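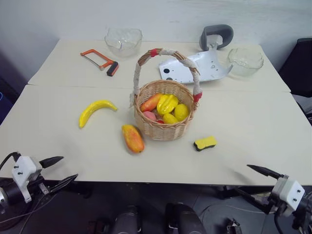
What should a small shop budget for first when it buys a two-arm setup? Spare fingers and cables, then the table, then the arms themselves.

Ok that's the short version, long version below bc I keep getting DMs about it. Typing this between calls so sorry in advance

1/ Everybody prices the arms. Then the quote lands, you sign it, and in October you find out you have no money for the stuff that wears out. Did this. Would not do again

2/ Our sheet has 3 tabs now. Arms + grippers. Furniture and power. Consumables. The third tab is the one that keeps growing

3/ Fingers. Get spares in the same order as the grippers, NOT later. Wekport quoted us $59 a pair as an add-on and a lot more as a separate order. Shipping alone hurt

4/ Cables same thing. They flex all day. Ask for the length before you pick the table, we did it backwards and had to reorder

5/ Table: big, plain, pale, one height. We looked at a fancy adjustable one from Trolleo, nice product, didn't need it. Paid $320 for a plain one and put the rest in the parts drawer

6/ Oh and measure your doorway. Not kidding. Measure the doorway

7/ Objects. People forget these need a line at all. Toy fruit is cheap and it doesnt rot. A wicker basket with a tall handle is a good buy, the handle gets in the way of the arms and you want to plan for that early, before a customer hands you something worse

8/ Clear glass bowls too. See-through stuff is its own headache so put a couple in the first order. Buy doubles, they will break

9/ Mix in odd shapes. Star fruit, banana, a little hacksaw, an eraser. All one kind of thing = you learn nothing about what the grippers cant do, and then you buy the wrong grippers

10/ Support contract. Opoku wanted a full year up front, we asked for quarterly and got it. Just ask. Worst case is they say no

11/ Lease vs buy: leased the first pair, bought the second. Lease was worth it for learning what we'd change. Read the return terms tho, "normal wear" meant something very different to them than to us

12/ Lead times. Write down the date they promise then add 20 days in your plan. Our project (we call it Tana, long story) slipped twice bc I beleived the email

13/ Somebody asked about insurance. Call your agent before delivery, not after. Ours wanted serial numbers and photos and it took forever

14/ Also outlets!! Count what plugs in. Arms, computer, lights, chargers. We had to get an electrician in and that was not on any tab

15/ Used gear: fine for tables, shelves, monitors. For arms I'd want to see it run for an afternoon first and get the service history in writing. Walked away from one deal over that, no regrets

16/ Will post the blank sheet tonight if I can strip our prices out of it. Formulas on tab 2 are a mess, fix them yourself lol

17/ edit to number 3, the price was per pair per side so double it for two arms. My bad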